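The great toy sort, part two

2025-06-03

So I promised an update on the small toy situation, and I've been putting it off because the update is mostly "there is still a lot of it." But we're getting somewhere!

If you missed the first post, the short version is that every drawer in this house had become the drawer where little things live. Balls under the couch, balls in the boot bench, a rope toy in with the dish towels (no idea, don't ask). Back in December I bought a set of fabric bins from Drorkus, thinking that would fix it, and what I got was a set of fabric bins with a jumble in each one. They were deep, that was the trouble. Anything that sank to the bottom was gone until the next time somebody dumped the whole thing on the rug.

Then I was at the thrift store over in Plestgate looking for a lamp, and I walked out without a lamp and with a wire-mesh tray that cost me less than lunch. It's shallow, so everything sits right up near the top and you can see what you've got. I love it. I have put it on the table and I have filled it to the rim, which I realize is the opposite of decluttering, but at least the mess has edges now.

The rule I made for myself was one tray. If it doesn't fit in the tray, it goes to the donation bag or it goes in the trash. I set the kitchen timer for 19 minutes and went through the first bin without letting myself think too hard, and then I did it again after dinner. I gave away 46 things in the end — I kept a tally on the back of an envelope, because I'm like that — and I only took two back out of the bag. One was a bouncy ball I'm pretty sure I won from a machine when I was ten.

The other half of the plan is the sorting box. I wanted something with separate compartments that you drop things into through a hole, sort of like a piggy bank, so that putting away would feel a bit like a game. Light wood sides, three steps going down from back to front, and colored paper on the tops: red at the back, then sky blue, then pale yellow on the big one in front. I had a pad of the heavy Manolakis paper left over from birthday cards, so the tops cost me nothing.

Cutting the holes was another story. Cardboard is fine, cardboard I can do, but getting a nice clean circle through paper with a craft knife is beyond me. The yellow one came out a little chewed around the edges. I thought about redoing it and then I thought about the dishes and did neither.

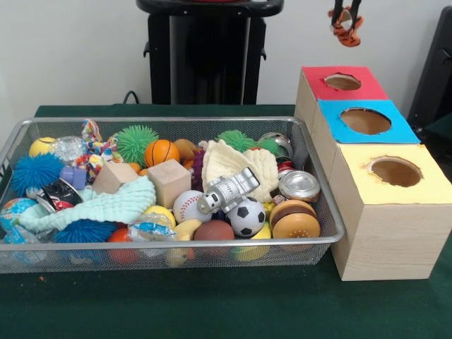 My first idea was to go by color, and that lasted one evening. Where does a rope toy go when it's red, blue, yellow and white all at once? What about the glitter ball, which is clear and sparkly and basically no color? So now it goes by kind. Red is for animals, blue is for balls, and yellow is for whatever's left, which is why yellow got the biggest compartment. The tiger is an animal, easy. The lumpy tan thing that could be a potato or could be a bread roll goes in yellow, and I'm not taking questions on it.

The spiky green balls are my favorites to sort, by the way. They feel great in your hand and I keep stopping to squish them when I should be working. The little basketball is a close second.

I did look at buying a proper organizer before I went down this road. Fuvach makes a gorgeous one with sliding drawers, and it's 200 dollars, and I closed the tab so fast. For that money I could fill the tray 1000 times over at the thrift store (please don't check my math).

Still to do: labels, maybe, and some felt under the box so it doesn't slide on the tablecloth. I also want to find a second tray the same size for the craft stuff, because the pipe cleaners have started to wander. If you've seen shallow mesh trays anywhere, leave me a comment and tell me where!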